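Week 4 handout: notes from the Olter open day

Read these before lab. They cover the visit on 24 May 2022 and the demonstration we watched in the second half. If you missed the bus, everything you need for the written exercise is in here, but please borrow somebody's sketches too, since mine are terrible.

What we went to see

Olter opens its workshop to students once a year, and this time they gave us the whole afternoon (thank you, Olter!). The theme was household tidying. In April we spent our lectures on arms bolted to a bench, where every part arrives in the same spot, facing the same way. A home gives you none of that. Things are soft, shiny, half hidden, and on top of each other, and I was so glad we got to see people working on exactly that mess.

Station A: the Calto arm

Calto is the bench arm with the two-finger hand. The hosts ran it on a tray of mixed packets and let us pick the order. Points to have in your notes:

The fingers are driven by one motor through a linkage, so they close together. If the object is off center, one finger touches first and pushes it sideways. Watch for this in your own lab runs. You will see it within the first few tries.

Grip force is set low and raised in small steps. The hosts had it set so that a paper tissue pack kept its shape, and then they turned it up so we could hear the difference (a very sad crunch).

The log for the day showed 966 grasp attempts. An attempt counts from the moment the fingers start to close, even if they close on air. Several of you asked about this on the bus, and it matters for question 2.

Station B: hand-held grippers

This was my favorite part, and judging by the line, yours as well. A person holds a gripper in each hand and does the job, while a camera on the tool records what the fingers meet. The recordings are then used to teach the arm. Olter calls its version Ha, and the students who tried it all said the same thing: you become aware of your own wrists very quickly! You can't feel the object through the tool, so you start to look much harder at the contact points.

We also talked over material recorded in a real living room. I want you to look at it with the questions of week 3 in mind. Where can a finger go in? What will move if you pull? Which surface is stiff, and which will fold?

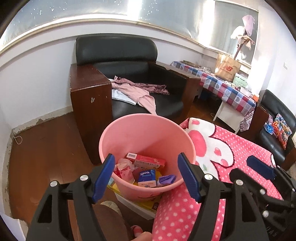

Fig. 1. Two-gripper work in a home: fingertips at the rim of a bucket holding a carton, a tissue pack and packets.

Notes on Fig. 1

The tips carry blue pads, and the one on the left is ribbed. Think about what ribs do on a thin plastic rim compared with a smooth face, and bring your answer to lab.

The carton is the easy one. It has flat sides and long straight edges. The crumpled bag against the wall of the bucket is my candidate for the hardest: it is see-through, it has no fixed outline, and a camera may well take what is behind it for part of it. The folded purple packet is somewhere in between, and I would love to hear some arguments about that.

Look past the bucket too. There are clothes lying across a black armchair and a polka-dot blanket to the right, all cloth, all with patterns or folds that could confuse an edge detector. Compare that with the plain gray tray at Station A. The tissue pack has its name upside down from this view, which is a nice reminder that a label reader has to cope with any rotation.

From the question session

How long is one recording? Up to 60 seconds at Station B. Longer jobs get split.

Do two grippers need twice the data? The hosts would not be pinned down. They did say that timing between the hands was a harder problem for them than the grasping.

Can we come back? Yes! Arel, the student club, is arranging a second trip. The sign-up sheet is on the lab door.

Exercise (hand in at the next lab)

1. Choose an object from Fig. 1 and sketch where you would place both fingertips. Mark the direction of closing.

2. Write down what you would count as a failed grasp for that object. One paragraph is plenty.

3. Name a change to the fingertip pads that would help with the plastic bag, and say what it would make worse.

Reading for next week: chapter 4, the section on compliant contact. Skip the proofs for now, we will do them together on the board.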